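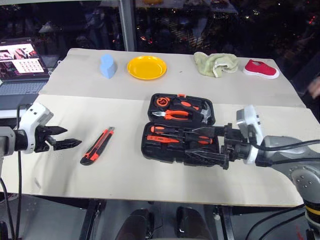 The tool case setup on a two-arm bench, with the box cutter beside the case.

Arton pauses tool-packing runs after gripper fault

DRUSTHORPE, August 8, 2024 – I run the bench team here at Arton, and I'd like you to hear this one from me. We've stopped all tool-packing runs on our two-arm benches while we fix a fault in the right gripper.

It showed up on run 1311. The right arm was supposed to let go of a screwdriver and back off. It let go late, caught the edge of the tool case and dragged the whole thing a few inches across the table. Our operator hit the stop and both arms froze, just like they should. No injuries, thank goodness! We did lose one case latch and most of an afternoon.

We went back through the logs (all 474 runs since the last software update, and yes, my eyes hurt) and found the same late release 3 times. The first two were so small we missed them, and I'm not happy about that. The release signal was getting stuck behind other messages whenever both arms moved at once.

So what are we doing? Morelli, who supply our grippers, are working with us on a change that gives the release signal its own line. Box cutters and anything else with a blade are off the benches for now, even with the blade in. We're also moving the operator's spot farther from the table, something we should have done last December when the bigger arm mounts went in.

We won't go back to normal work until a bench has done 500 clean runs in a row. If you're a customer at our Stasinico site, your deliveries don't change, but your demo visits will have to wait. We'll call you to set up new dates.

Press questions can come to the Arton front desk in Drusthorpe, and they'll find me.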